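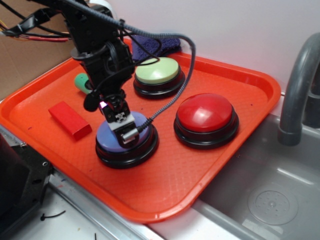

Jairo Cuadros wrote in to ask whether the Skolell button kit can be set up without buying the Xolalpa arm as well, and whether the presses come out the same each time if the tray gets moved. The answer to the first part is yes, provided your arm can take a position file. The answer to the second is the reason for most of this page.

Setting up the Skolell button kit

The kit is sold by Busov and costs 52 pounds without an arm. You get three domed push buttons, a receiver that plugs into the computer, and a licence for the Disomero control program. Each button sends a short signal when it is pressed, so the program knows whether a press was made and which button it came from. A tray does not come with it. We use an orange one with a raised rim, and any tray with a textured surface will do.

Before you start

Switch off the arm at its own power supply and let it rest. Run the cables along the upper segments and leave a wide loop between the top of the arm and the gripper. A tight cable pulls on the last joint and you will spend an evening blaming the software.

Install Disomero version 1649 or later. Older versions find the receiver but drop the signal after a few minutes.

Step 1. Place the tray

Set the tray down where the arm can reach every part of it without stretching out straight. It need not be square to the arm. Ours sits diagonally and the program copes with that once it has been taught the corners. Mark the counter at two corners with tape.

Step 2. Place the buttons

Leave at least the width of a gripper between one button and the next. Press each button by hand and watch for its name in the Disomero window. If a name does not appear, unplug the receiver, wait and plug it in again.

Step 3. Teach the heights

Open Teach and choose Touch. Lower the gripper by hand until it rests on the middle of the dome, then save. Repeat for the other two. Do not copy one height to all three. A tray can bow slightly in the middle, and a height that works near the rim may fall short there.

Step 4. Set the force

Start at 100 on the force slider. Raise it in small steps until the button registers on every press. On our arm this was well short of the top of the scale. Too much force makes the base slide.

Step 5. Run the press test

Choose Test, then Cycle. The arm goes to each button in turn and the program keeps a log. Tonantzin Hinojosa ran ours to 2539 presses over several evenings in March. The log had a handful of misses, nearly all of them from one button that had crept sideways. A dab of putty under the base cured it.

Step 6. Add other objects

Once the test is clean you can put blocks or a cloth on the tray with the buttons. Keep soft things away from the bases. The program does not know they are there unless you add them under Obstacles, and it will happily drag a cloth along with the gripper.

If you move the tray

Go back to the tape marks first. If the tray is on its marks, run Check Corners and carry on. If it has gone somewhere new, teach the corners again and then the heights. The force setting can stay as it was.

Faults we have met

Button registers twice: raise the Release Delay by one step.
Arm stops above the dome: the height was saved with the gripper open. Close it and teach again.
No signal from any button: check the receiver is not behind something metal.

Spare buttons can be ordered singly from Busov. Give the kit number from the underside of the receiver when you order, as the early buttons do not pair with the current ones.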